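Leave the Snacks in the Bag

January 3, 2024
3 min read
14 shares | 5 comments
Print | E-mail

Holidays are over and I have eaten standing up for two weeks. Fine. But I want to get this down before everybody starts their new-year pantry projects, the ones with the jars.

I am against the jars. Against decanting generally. Chips in a bowl, cookies fanned on a platter, crackers in those tall clear tubs from Ostby with the chalk labels. My sister-in-law, Treasa Kavanagh, did her whole kitchen in July. Looks wonderful. Went over there Sunday and could not find one thing to eat, and when I did find it I didn't know what it was. Sesame? Onion? You bite and find out. The cookies had gone soft besides. The lid on the tub doesn't really close, it just sort of rests there.

A package is a good object. People spent a long time on it. It says what's inside, it says what's in what's inside, which matters a lot if you have a kid who can't have sesame, and it has a date on it. Take all that off and you've got a brown pile and a guess.

And the argument for the bowl is always looks. Guests. It looks nicer for guests. Does it?

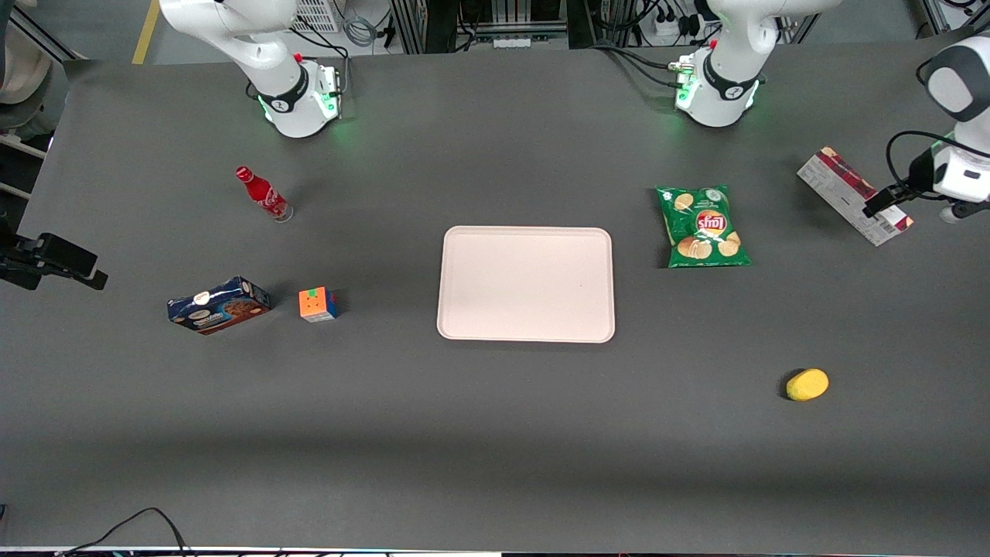
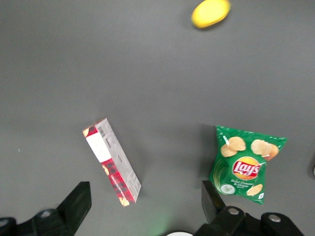

Putting food out for other people is mostly a matter of telling them what they're getting, and I think hosts forget this, me included, I owned a three-part chip-and-dip dish for years. A guest walks in hungry and a little shy. They don't want to ask. The green Lay's bag tells them Sour Cream & Onion from across the table and they can decide right there, yes or no, no asking. Same with the box in its red plaid, little cookies or some baked thing printed on the ends. I'd be glad to see either one. Next to those a big pale tray with nothing on it is just one more thing to wash, and I say that as a person with a cupboard full of trays.

Róisín Buckley, who I have argued with about this since college, says a bag on the table is lazy and it rustles. Rustling, OK. She also says people stick their whole arm in. True! They do. I don't have a great answer to that one. Tear the bag down the side and lay it open, maybe, that's what we did growing up and no one got sick that I remember.

Her better point is that packaging is advertising and why would you want a logo in the middle of your dinner. I feel that some. I don't love being sold to at my own table. But you already bought it, teh selling is done. And the store-brand jars have a logo too, it's on the bottom, you paid extra for it.

What I would keep a container for: flour. Sugar. Rice, if you buy the big sack. Stuff that comes in paper that splits the second you look at it. Loose coffee, I guess — I use an old Cocco tin with a dent in it and it works. Everything else can stay in whatever it came home in, rolled down, with a clothespin. A clothespin is better than any lid Treasa has.

So if you're standing in a store this week with a cart full of clear plastic, put back the tall ones at least. Keep two for the flour and sugar. Spend the rest on chips and have somebody over, and leave the bag right on the table where they can read it. I'm having poeple Saturday and that's the whole plan.

Print | E-mail
5 comments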